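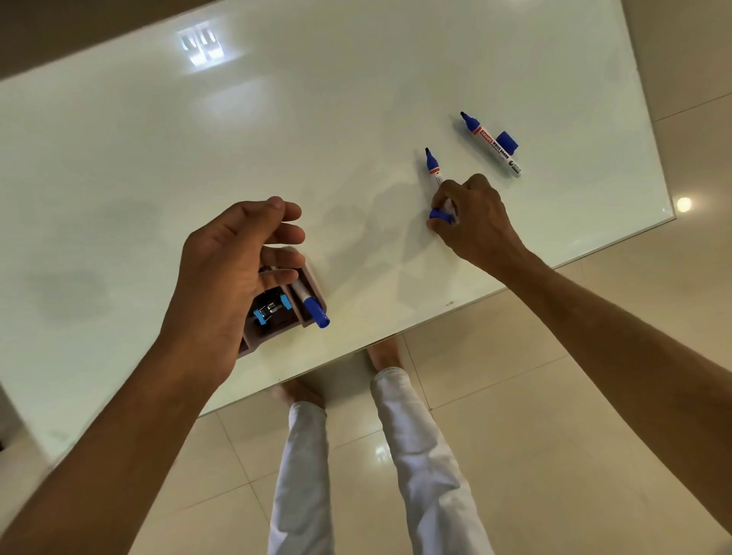 *Whiteboard laid flat on the floor, with the marker organizer set on top.*

The facilities coordinator at Kairys has looked after the writing boards in the company's training rooms for eight years. The rooms are on the ground floor of the Bodell building, and the boards in them come from Sterasau, a supplier of school and office furniture. We asked about cleaning, marker storage and why so much of the work is done with the board on the floor.

The last question was answered first. "A board on a wall is fine for daily wiping," the coordinator said. "For anything longer I take it down. The cleaner stays where you put it. On a wall it runs to the bottom edge and sits in the trim, and then you have a line of gray there that takes longer to get out than the rest of the board did."

The floors in the training rooms are tile, and they are swept before a board goes down. Grit under a large panel will mark the back and can press through a thin one. The coordinator doesn't use a blanket or a mat. "A mat moves. Tile is flat and the board sits flat on it. I check the corners by pushing on them. If one rocks, I turn the board."

Most of the boards in use are the Wadari model, a painted steel surface on a light core. The surface is hard enough for normal use but is not enamel, and the coordinator was particular about the difference. Enamel boards will accept stronger cleaners. Painted boards lose their gloss if the same products are used on them, and a board that has lost its gloss holds ink.

"People say a board is dirty when it is worn," the coordinator said. "They look the same from the door. Put it on the floor under the ceiling light and move your head. If the reflection stays sharp across the patch, it's residue and it will come off. If the reflection goes soft at the patch, the surface is gone there, and you can clean it all day."

Gray clouding of the kind that builds up on one side of a board is usually residue. It comes from wiping with a loaded eraser, which spreads old pigment in a thin film. In the training rooms it tends to be heavier on the left, where presenters start writing. The method for removing it has three passes: a dry microfiber cloth, a cloth dampened with cleaner, and a second dry cloth. The coordinator works across the short side of the board, overlapping each stroke by half a cloth.

Old ink that has been left for weeks gets a different treatment. A fresh line is drawn over it with a working dry-erase marker and wiped off while still wet. The solvent in the new ink loosens the old. "It has to be a good marker. A half-dry one will leave a second line on top of the first and now you have two problems."

That led to the subject of markers, on which the coordinator had more to say than on the boards. Kairys bought 1,130 markers last year across all rooms. The year before storage was changed, the cost of replacements was $898 for the training rooms alone, and a check of the discard box found that many of the markers in it still had ink.

"They were stored tip up," the coordinator said. "The ink goes down the barrel and the tip starves. Someone tries it, gets a faint line, throws it in the box. I took a handful out, put them tip down overnight, and most of them wrote."

The current practice is to store markers flat where there is a tray and cap down where there is not. The rooms now have small divided organizers, brown, one per board. The compartments are deep enough that a marker leans but does not fall out. Clips and other small items share the organizer, in a compartment of their own. The coordinator would prefer markers only, but has stopped asking.

Caps are the other point. When a marker is in use, the cap goes on the back end of the barrel. "If the cap is on the back, it comes back. If it's put down on a table, it ends up under the table." A cap should be pressed on until it clicks, at either end. A cap that has cracked at the rim will still feel tight, and the marker under it will be dry within days. The coordinator keeps spare caps from dead markers, sorted by color, in a jar in the supply closet.

Testing is done on the board while it is down. Each marker is uncapped and used to draw a short line, held at a low angle first and then more upright. A bullet tip should give an even line at both angles. If the line breaks up at the low angle only, the tip is worn on one side and the marker can still be used for a while. If it breaks up at both, the marker goes tip down overnight and is tested again the next day. A second failure means the discard box.

The coordinator sets the organizer directly on the board during this, within reach, and moves it along as the work moves. We asked if it scratches the surface. "Not if you lift it. Sliding it is what does the damage – anything caught under the base gets dragged. I lift it and I look at the bottom first."

A full service of one board, with cleaning, marker testing and rehanging, takes up to 3 hours if the clouding is bad. Most take much less. The boards are done in rotation starting in February, when the training rooms are quiet, and rehanging is always a job for two people.

We asked what users of the rooms could do to help. The coordinator suggested wiping the board at the end of the session and not the next morning, and washing the eraser now and then. Felt erasers can be vacuumed. Foam ones are rinsed, squeezed out and left to dry on the windowsill, and should not go back on the tray until they are dry all the way through.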